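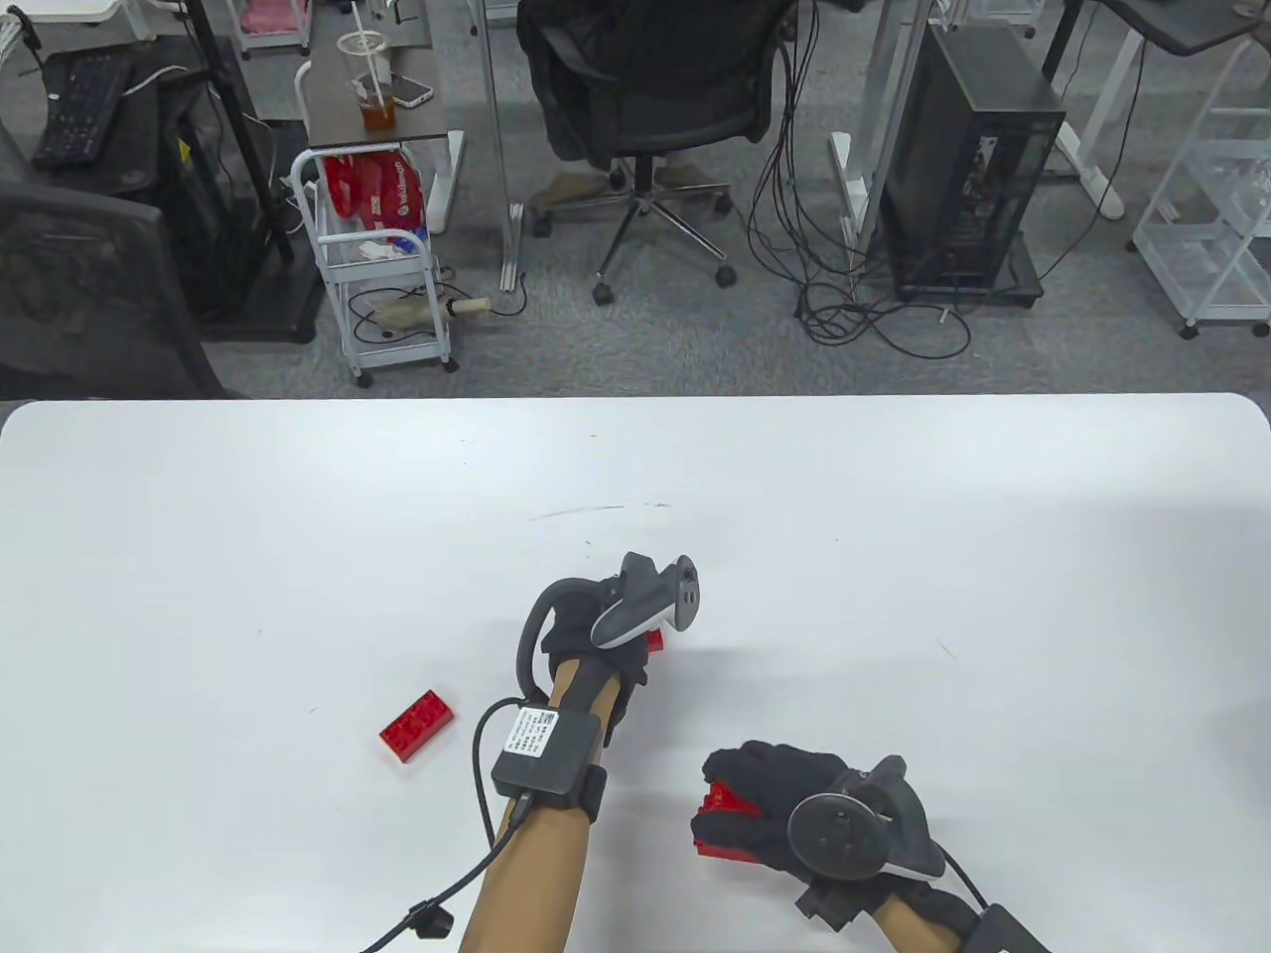 One reviewer at Jarutstead asked us why the planner needs wrist poses at all if the camera already sees the hands. Fair question! Our answer is drift – with pose input switched off, Stovuvine lost the grasp in 94 of 257 brick trials.

Figure 7. Two-handed work with red bricks, gloves and trackers on.

I'd still like a better filter.

8 shares | 2 comments

Which filter did you try first?

Same drift on my setup – following this.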